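Mustico Store Builder review
By Wilma Stevens
December 2022

I run the website for Drultongate, a small shop that sells restaurant supplies and home kitchen goods from one warehouse and one front counter. We moved our online store to Mustico in February and have used it every working day from then on. This review covers setup, the catalog, checkout, stock, shipping, and support.

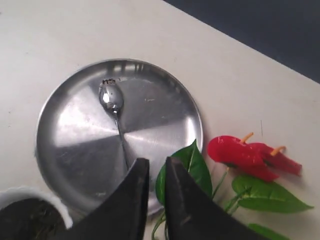
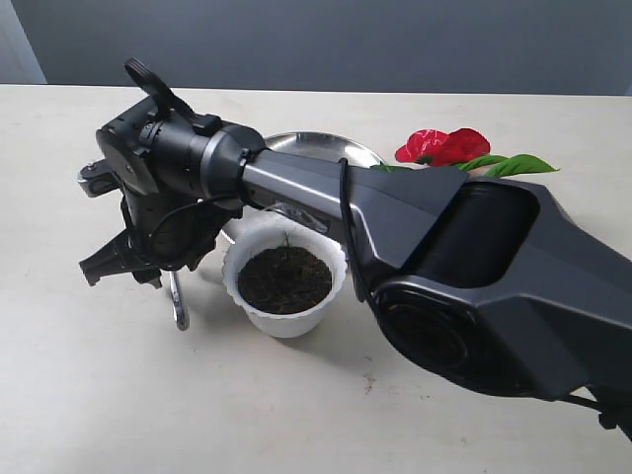 Mustico is a hosted store builder. You pay by the year, they run the servers, and you do the rest in a browser. We are on the middle plan at $399 a year. The plan below it is cheaper but leaves out the stock tools, and without those I would not bother. If you pay for two years up front the price drops to $379 a year. We did not do that the first time and I would not suggest it to anyone who has not tried the thing for a few months.

Setup

Creating the account and pointing our domain at it took an afternoon. Most of that was waiting on the domain. Picking a theme took longer. Mustico comes with a handful of free themes and sells a few more. We went with one called Verbeke, a free one with a plain header, a left menu, and a large search box. It works fine on a phone. The menu folds up properly and the buttons are big enough to hit with a thumb.

You can change colors, fonts, and the order of the blocks on the home page without touching any code. You can not change the product page layout much. I wanted the size chart above the description and there is no setting for it. Support sent me a piece of template code that did it, and it broke when Verbeke got an update in the summer. I put the chart back where the theme wants it.

Catalog

We had over 400 products to bring across from our old store. The import takes a spreadsheet, and the sample file they give you is accurate, so if your columns match it will go in. Ours did not match. The old system kept each size of a pan as its own product, and Mustico wants one product with sizes under it. I spent most of a week merging rows by hand.

The import itself is quick. When a row fails you get a report with the row number and a short reason, and you can fix that row and send it again without redoing the rest. Our old software just stopped and said "error."

Pictures have to be uploaded separately and matched by product code. This is slow and the matching is picky about capital letters. If you have a lot of photos, rename them before you start.

Categories can go three levels deep. That is enough for us. A product can sit in more than one category, so a sheet pan can be under both Baking and Commercial without being entered twice.

Search

Search is the best part. It handles part numbers, partial words, and common misspellings, and it shows results while the customer is typing. Restaurant buyers usually know the item number and want to get in and out. Before the switch we had a steady run of phone calls from people who could not find something that was on the site. We still get some, but those calls are mostly about delivery now.

You can add your own synonyms. We have "hotel pan" and "steam table pan" tied together, and "spatula" tied to "turner." There is a report that shows what people searched for and got no results. I check it once a month and add whatever makes sense.

Checkout

Checkout is a single page. Guests can buy without making an account. Tax was set up correctly for our state after I entered the warehouse address, though I had our bookkeeper look it over before we went live.

Business accounts can have their own price list. The feature works but it is clumsy. A customer can be on one list only, and you can not set an end date for a special price. I keep those dates on a paper calendar.

Purchase orders are supported. The order comes in as unpaid and you mark it paid when the check shows up. There is no reminder for overdue ones, and I would like to see that added.

Stock

The counter and the website share one stock count. When we sell something at the counter it comes off the web count within a minute or so. You can set a low stock number for each product and get one email a day with everything that is under it.

Two problems. First, a stock count screen shows 40 products at a time and there is no way to make it show more. Counting the whole warehouse means a lot of paging. Second, if two people edit the same product at once, the last one to save wins and the other person gets no warning. We have lost a few changes that way and now we call across the room before editing.

Shipping

Mustico's own shipping tool is basic. It does flat rates, rates by weight, and local pickup. It does not print labels. For labels we use Vekitach, a separate add-on with its own monthly bill. The two connect without trouble. Orders show up in Vekitach a few minutes after they are placed and the tracking number goes back to the customer on its own.

The connection has dropped twice. Both times I had to log in again on the Vekitach side and then the waiting orders came through. Nothing was lost, but there was no alert either time. We noticed when the label printer went quiet.

Support

Support is by email and chat. Chat is fast in the mornings and slow after lunch. The people answering know the product and will look at your store while they are talking to you. Email takes a day, sometimes two. There is no phone number on the middle plan.

The help pages are decent but some of them show the old version of the admin screens. The steps are the same, the buttons are just in different places.

Speed and downtime

Pages load quickly enough that I have stopped thinking about it. We had one outage that I know of, early on a summer morning, and the site was back before the counter opened. They posted a notice and a short explanation afterward.

Who it suits

A shop our size, with a few hundred products, one location, and someone on staff who is comfortable with spreadsheets. If you have more than one warehouse, look elsewhere -- stock by location is only on the top plan and I have not tested it. If you sell a dozen things, it is more than you need.

We are renewing for another year on the same plan. I would still like the end dates on special prices.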